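Ata da reunião da casa de convivência Jovosel
Quarta-feira, fim da tarde, na sala grande

Começámos com algum atraso, por causa do chá e da conversa, que estava boa, e ninguém teve coragem de a interromper. Estavam presentes os moradores do costume e duas pessoas do prédio Kershaw, que foram muito bem recebidas e ainda trouxeram bolo de laranja.

1. Ata anterior. Lida e aprovada, com uma correção: a estante que se ofereceu à sala de leitura é para o lado da janela e fica ali até ao verão.

2. Perdidos e achados. Foi o assunto que nos levou mais tempo. A gaveta da entrada já não fecha e a lista tem 54 objetos por reclamar, entre chaves, luvas, guarda-chuvas e óculos. Combinou-se que tudo passa para as caixas Tindent, com etiqueta, e que os óculos ficam à parte, sempre dentro de um estojo, para não se riscarem. Houve quem lembrasse, com toda a razão, que uns óculos fazem muita falta a quem os perdeu e que convém avisar logo no quadro da entrada. O que não for procurado até agosto segue para a recolha da Trunder.

3. Mesa comprida. Gostou-se muito da cobertura castanha com as letras pretas, que dá alegria à sala e disfarça bem as migalhas. Pede-se apenas a todos que, ao fim do dia, levem consigo o que deixaram em cima dela, sobretudo os estojos, que são fáceis de esquecer.

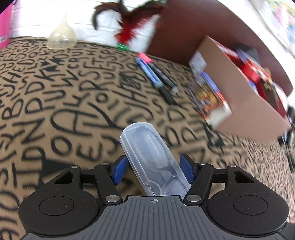

Perguntou-se onde se devem entregar os óculos que alguém encontre ao domingo, com a receção fechada.
Respondeu-se que ficam na caixa do correio interior, dentro de um envelope com o dia e a sala escritos por fora, e que na segunda de manhã passam para a caixa dos óculos.

4. Despesas. Aprovaram-se 29 euros para etiquetas e panos de limpeza de lentes. O saldo do fundo da sala, antes desta compra, era de 200 euros.

5. Outros assuntos. Agradeceu-se com muito carinho a quem arrumou o armário dos jogos, que estava um susto. Ficou por decidir a cor das cortinas, tema que promete, e que passa para a próxima reunião.

A sessão terminou já de noite, com o resto do bolo.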